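Lirkholm Robotics Club
Arm Kit Guide, Section 5: Bottle Task Set-Up
Revised 2024-09-24

This section covers the bottle-to-box task used in the spring round at Prulton. Finish Sections 3 and 4 (wiring and joint zeroing) before you start. If the arm has been moved to another table since it was last zeroed, zero it again.

5.1 What you need

One assembled arm with both clamps
One laptop with the club software installed
One open cardboard box
Plastic drink bottles, empty
Masking tape
The team log book

Glass bottles and metal cans are not allowed in practice or in the round. Bottles must be rinsed and drained the night before. Leave the labels on. The judges at Prulton hand out labeled bottles, and a bare bottle slides in the jaws in a different way.

5.2 Checking the bottles

1. Sort your bottles into capped and uncapped.

2. Squeeze each one. Set aside any with a cracked neck or a deep dent near the shoulder.
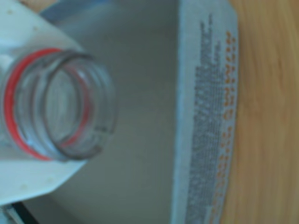

The neck is the grip point for every bottle in this task. It is the stiffest part, and the jaws can close on it without crushing anything. Run a finger around the threads and feel for burrs. The red ring left at the base of the neck can stay where it is as long as it doesn't spin freely. If it spins, cut it off with side cutters and throw it away. Have an adult do the cutting in the junior group.

3. Write a number on the base of each bottle with a marker and enter it in the log.

5.3 Placing the box

1. Put the box on the right half of the table with the opening facing up. Cut off any lid flaps that fold inward.

2. Tape the box down on two sides. Use short pieces so the tape can be pulled up without tearing the cardboard.

3. Jog the arm over the box and lower it until the jaws are 40 mm above the rim. Save this position as BOX_HIGH.

4. Raise the arm and return to BOX_HIGH three times. The jaws should stop over the same spot each time. If they drift, go back to Section 4.

Note: Do not save BOX_HIGH with a bottle in the jaws. The weight pulls the wrist down and the saved height will be wrong.

5.4 Setting the grip

1. Open the grip panel and set the force to 14. Juniors leave it there. Seniors may change it, but the new value goes in the log.

2. Hold a bottle upright in the box by its base and bring the jaws down to the neck.

3. Close the jaws slowly with the slider. Stop when the bottle no longer turns between your fingers.

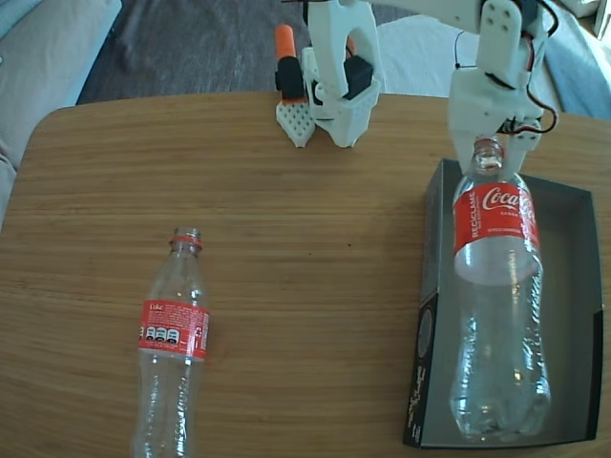

4. Let go of the base and keep your hand away from the jaws. Wait for a slow count of five. If the bottle slips, open the jaws, move them slightly lower on the neck and try again before you touch the force setting.

5. Save the position as NECK_UP.

CAUTION: Keep fingers, sleeves and hair clear of the jaws whenever servo power is on. Closing the laptop does not cut the power. Use the switch on the supply.

CAUTION: Check the wires before every session. The loops next to the gripper need enough slack for a full turn of the wrist, but should not hang low enough to catch on the box.

5.5 Picking up a bottle from the table

A bottle lying on its side is harder, and it is worth more points.

1. Lay the bottle on the left half of the table. Start with the neck pointing away from you.

2. Lower the jaws so that one is on each side of the neck. Do not press down on the tabletop. Error 334 on the laptop means a joint is pushing against something. Raise the arm, clear the error and come down again.

3. Close the jaws and lift slowly. A big bottle will swing to an angle. Give it time to settle before moving sideways.

4. Carry the bottle to BOX_HIGH, lower it and open the jaws.

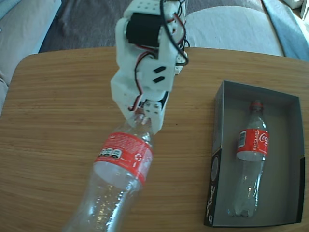 5.6 Practice runs

Work in pairs. One person drives and the other keeps the log and stays by the power switch. Swap after ten runs. Each team needs 100 logged runs before the end of March, counting failed ones. Write down what went wrong in a few words: "slipped," "hit box," "missed neck." Runs with no note are not counted.

Before each run, open the jaws all the way and back the arm off so the driver has a clear view of the table between the fingers. Wipe up crumbs and bits of tape.

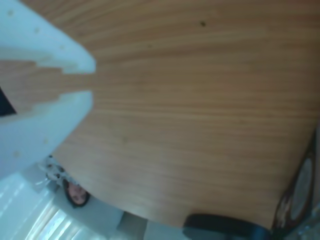
Wumpini Kwofie asks that teams also log which table they used, because the Mottram and Gurkwood teams had to redo their saved positions when they changed rooms and could not tell which runs were affected. There is a space for this at the top of each log page. Fill it in before the first run.

5.7 Shutting down

1. Open the jaws and remove the bottle.

2. Move the arm to REST. Support the forearm with one hand and switch off the supply.

3. Take the tape off the table.

4. Hand the log book to Olaia Palacios or Stuart Naylor.

Go on to Section 6, Recording and Replaying Moves.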